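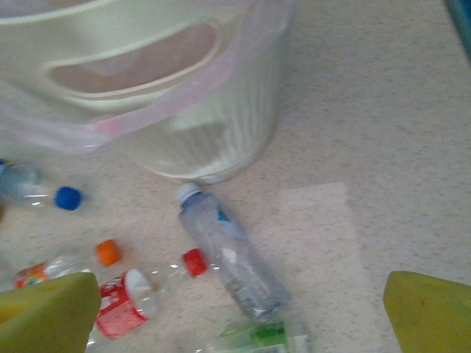

The Piątek book fair at Gradcombe has been on my list for years, mostly because of one novel. I first read Abdelghani Erraji's The Salt Ledger in a borrowed copy with the last chapter falling out, and the small press that reissued it is based in Dandetton and only sells in person or by post. The fair is the one time in the year it brings everything it has in print. I drove up early and was inside not long after the doors opened. The halls are plain: speckled beige floor, folding tables, and a white plastic bin with a pink drawstring on the bag, which was useful for getting rid of a coffee cup before handling anybody's stock. 

The fair is named after the bookseller who started it, and it still runs much as a bookseller would want. There is no stage in the main hall and no music. The front room is second-hand and antiquarian, the long room behind it is for publishers, and the readings are upstairs. Entry was $7 at the door. The programme is a folded sheet and the map on the back has north pointing the wrong way, so the stairs were not where I expected them to be.

I started with the publishers, as I knew what I wanted. The Dandetton table was halfway along the left-hand wall. They had the Erraji reissue in paperback, with the new afterword, and a small number of the cloth edition. I bought the cloth. It cost $30 and the binding is properly sewn, so the last chapter should stay where it is this time. The paper is a little thinner than I would have liked and you can see the type through from the other side if the light is behind you. The margins are generous, which helps. The woman at the table told me the text was reset from scratch using a program called Nitulex, and that most of the work had gone into the ledger pages, where the columns of figures have to line up with the narrator's notes beside them. In the copy I borrowed, those pages were a mess. Half the jokes in the notes depend on which entry they sit next to, and I had missed them.

The rest of the long room was mixed. Poetry was strong, particularly the pamphlets, and there were more translated novels than I expected for a regional fair. Crime was thin. One press had brought only its own catalogue and order forms, and the man there seemed surprised that people wanted to look inside a book before paying for it. A couple of tables further on, a press that publishes nothing but novellas had the opposite approach and was letting people sit behind the table and read. I read the opening of one about a lighthouse tender and its crew, did not care for it, and put it back. I was not made to feel bad about this.

The second-hand room takes longer. The dealers there do not sort their stock in any common way. Some are alphabetical, some go by period, and one had everything arranged by height so that the shelves would travel well. If you are after a particular title, ask. I wanted a reading copy of an out-of-print memoir of the wool towns and would never have found it, as it was in with the farming manuals. It has a previous owner's pencil notes all through the first half and none after that, and it was priced at $20. I paid that without arguing. The dealer threw in a plastic sleeve.

Prices in that room were fair on fiction and high on anything with a map in it. I saw an ordinary hardback atlas, spine faded, marked at a figure I would have expected for a much better copy, and when I came past again late in the afternoon it was still there. Signed copies were kept in glass cases. You can have the case opened, though you need to wait for the dealer to finish with whoever is in front of you, and the queue near the window got slow after lunch.

Erraji's reading was upstairs at two. The room was full and people stood along the back. He is a quiet speaker and the microphone was set too low for the first few minutes, until somebody near the front put a hand up and it was fixed. He read from the middle of The Salt Ledger, the section where the clerk discovers that his predecessor has been entering a dead man's wages, and he read it flatly, with no voices. I thought it worked. On the page I had always taken the clerk to be indignant. Read aloud, he sounded more frightened than anything, and I have gone back to the chapter since and can't hear it the old way.

He took questions for a good while afterwards. Asked whether the novel was based on real accounts, he said he had worked from more than seven actual ledgers and that the dullest one had been the most useful, as it was the only one kept by somebody who did not expect it to be read. He was also asked about the ending, as he must be everywhere he goes. He declined to say whether the clerk gets on the boat. Someone pressed him on it and he said he had written the last page as clearly as he knew how. For what it's worth, I think the clerk stays behind. The afterword in the new edition can be taken either way.

A few people wanted to know about the next book. He said it was finished, that it was shorter, and that it had nothing to do with accountants. The press hopes to have it out in November. I asked at the table on my way out whether they were taking names for it and they were, in an exercise book.

The other session I went to was a panel on reviewing, and it was weaker. The speakers agreed with one another about nearly everything and spent too long on whether star ratings are fair. There was one good exchange, on whether you should review a book by a writer you have already decided you love. One speaker said she would not, as she could no longer tell when she was being kind. Another said he would trust nobody else with the job. I would have listened to the pair of them for the full session, but the chair moved on to the next topic.

Some practical matters for anyone going next year. Parking behind the hall fills early and after that you are on the street by the oval, which is a bit of a walk with a bag of hardbacks. Most of the second-hand dealers took cards but a few did not, and the nearest machine is at the servo on the main road. Food is sandwiches and a soup, both decent, eaten at the tables outside the side door. The upstairs rooms are reached by a lift as well as the stairs, although the lift is at the far end and poorly signed. Bring a jumper. The heating in the long room did very little and the stallholders near the doors were all in coats.

I came home with the Erraji, the memoir, and a poetry pamphlet I picked up on the way out and have not opened yet. I left behind a two-volume set of letters that I have been thinking about ever since, with a small tear to one jacket and the other as good as new. The dealer gave me his card and said he posts anywhere. I started The Salt Ledger again the same night and got as far as the flood before I had to go to bed. The ledger pages do line up now, and the note about the missing mule is a good deal funnier beside the right entry.

Posted 2022-05-20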